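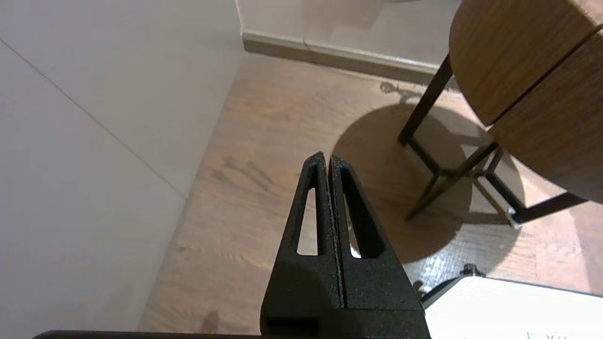
Posted by Coralie McKinnon on 2021-04-19 | Filed under: Spare Room

I finally got to the bedroom corner this month. The floor was the easy part. I swept along the wall, then went over the planks with a damp mop and a little Vukiven. It took 15 minutes, and I spent longer than that looking for the mop head.

Next was the nightstand. I wanted a round one so I would stop hitting my hip on the corner of the old one.

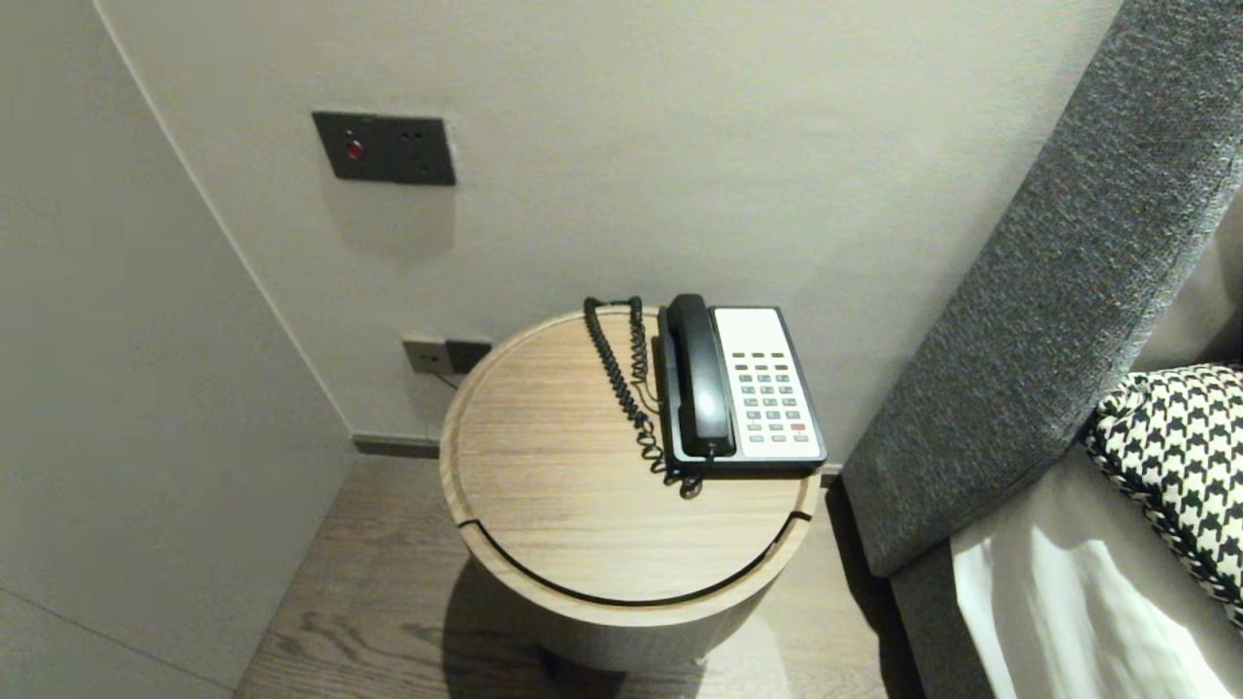

I wiped the top with a dry cloth only. Felicidad Sison told me to keep water off bare-looking wood until I know what finish is on it, and I haven't found out yet. The cord got a wipe too. Coiled cords hold a lot of dust between the loops and you have to stretch them a bit to get at it.

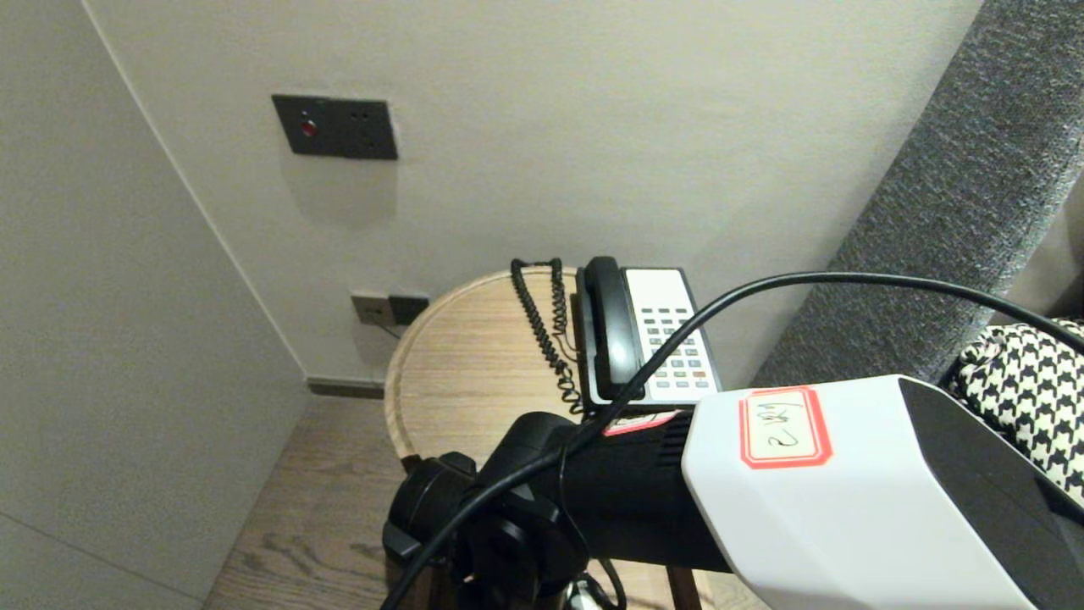 Phones by the bed are out of fashion, but my aunt visits in November and she doesn't carry a cell. I want her to be able to call me from bed. Her eyes are not great either, so the one orange-red key among all those gray ones may confuse her. I'll write down what it does on a card. The card can go to the left of the cord if I keep it small.

The last thing was the little round white one with the frosted dome. It got a dry cloth as well, including the groove above the bottom.

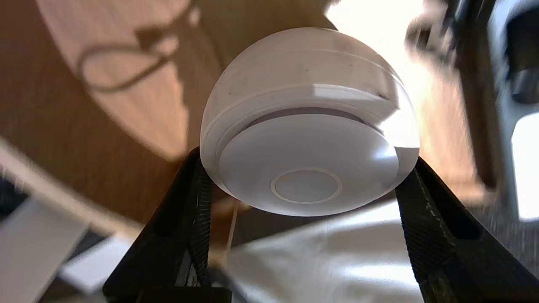

The underside, with the button in the middle.

Still to do: curtains, and the closet shelf.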